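Why I finally moved my contact form off a plugin

If you've been reading this blog for a while, you know I put off boring website jobs for as long as humanly possible. Last July I had a list of them taped to my monitor, and the one at the very bottom, underlined by me at some point in a fit of guilt, said "image sizes." So naturally I did the contact form first, and then the image thing ate my entire month anyway.

Let me back up. My site runs on a theme called Adjei that I bought years ago and have been quietly hacking at ever since. It's a good theme! But it was made back when everyone uploaded one giant header picture and called it a day, and it has its own ideas about thumbnails. Every time I uploaded something, it made a pile of extra copies in sizes I never used. My uploads folder had 518 originals in it and I don't even want to talk about what was sitting next to them.

The contact form was the easy part. I'd been using a plugin that loaded its scripts on every single page, including pages with no form on them. I swapped it for plain HTML and a little PHP handler that Keabetswe Msimang helped me write over a very long phone call (thank you, K!). It checks that the email field looks like an email, it has a hidden field to catch bots, and it sends me a message. That's the whole thing. Spam went from constant to a trickle, and I felt so smug that I decided I was ready for the pictures.

I wasn't ready for the pictures.

My first try was a bulk resizer called Zudotar. Lucie Bouchard swears by it, and to be fair she runs a much tidier site than I do. It chewed through my folder overnight and in the morning half of my older posts had blank squares in them. The tool had renamed files with capital letters in the extension, so anything ending in .JPG became .jpg, and my server cares very much about that. My laptop doesn't, so everything looked perfect in my local copy. I spent an afternoon refreshing the live site and muttering.

I restored from backup (please have a backup, I'm begging you) and wrote a small script instead. It goes one folder at a time, keeps the names exactly as they are, and makes 2 versions of each picture, a small one for phones and a bigger one for everything else. Then I let srcset do the picking. I also added width and height to every image tag, so the text stops jumping down the page while things load. That one change made the site feel nicer than all the rest put together, and it costs nothing but typing.

Aba Amissah asked in the comments last time whether lazy loading is worth it. Yes, for anything far down a long post. Leave it off for whatever shows up first, though, or your top picture arrives late and the page looks broken for a second. I had it on for everything and couldn't figure out why my home page felt so sleepy.

Renders got their own folder, and they shrink down really well. Big plain walls compress to almost nothing, while a mottled surface needs the quality setting nudged up a bit before it stops looking smeary. 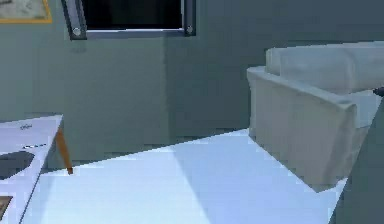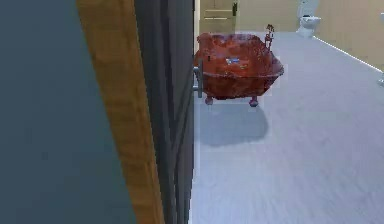
What's still on the list

The archive pages are next. There are 196 posts in there and the pagination is a mess, with page numbers that wrap onto a second line on my phone. I want to try grouping by year and dropping the numbers altogether. Ohemaa Odoi did that on hers and I keep clicking around in it just because it's pleasant.

After that it's fonts. I'm loading four weights and I'm pretty sure I use two. If you've got a good way of checking which ones a theme really needs, leave me a comment, and yes, the new form works too if you'd rather write to me there.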